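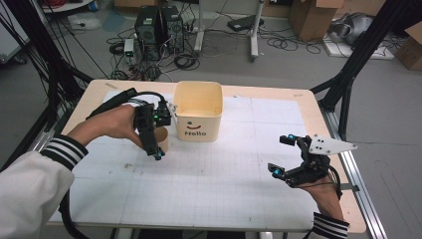 Small bins and the tables they live on

A gallery from the Mellendale workrooms
Text and selection by Iraís Nava

Most of the bins in the Mellendale workrooms are small, light and plain. They hold pencil shavings, offcuts of tape, paper cups and the ends of labels, and they get moved from table to table all day. We keep 44 of them across the building. This page covers the ones that stay on the tables. The floor bins and the paper sacks have their own page.

The square cream bin with the face came in with the November order. It has two dots for eyes, a curved red smile and the word "Hello" underneath. We had asked for plain ones. Two people wanted to send it back and everyone else wanted to keep it, so it stayed, and it is now the bin that visitors ask after.

It lives on the gridded paper table. The paper is a wide sheet printed with faint grey lines, laid over a light wooden top. The lines help when things need to be set square to each other, or put back where they were before lunch. The sheet picks up marks quickly – small dark specks and smudges, mostly – and we change it when the lines get hard to read in the middle. A roll gives us 40 sheets if it is cut carefully.

Paper cups end up on this table too. If you have finished with one, put it in the bin before you leave, even if the bin is nearly full. It will be emptied at the end of the afternoon.
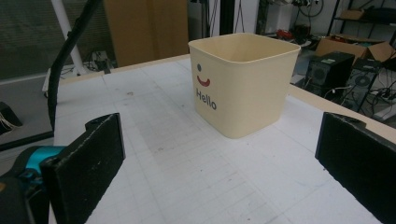
The "Hello" bin on the gridded sheet, empty. The plastic is smooth, with rounded corners and a thin rolled rim.

The shape is a good one for table work. The sides flare out slightly towards the top, so a cupped handful of scraps goes in without much spilling. A round bin of the same height takes up less room in the cupboard but tends to get turned about, and then the label is always at the back. With a square one you can line the base up with the grid and see straight away if it has been knocked.

Pale plastic shows dirt, so this one needs regular washing. We wash the table bins in warm water with a little washing-up liquid and leave them upside down on the rack. Please don't use the scouring pads on the printed side. The Losari bins we had before lost most of their lettering that way, and by the end you could only read the first two letters on any of them.

Bin liners are not needed for dry waste. For anything damp, use the small Skusix liners from the drawer under the sink and fold the edge over the rim by a couple of fingers. They come in boxes of 90. The Zapata ones in the same drawer are for the floor bins and are far too big.

If a bin is missing from its table, try the packing room first – they borrow them for string. Spare bins are on the lower shelf next to the paper rolls, with the lids for the older round ones. The square ones were sold without lids.

More in this set: Floor bins and sacks / Trays and tubs / Paper rolls and table coverings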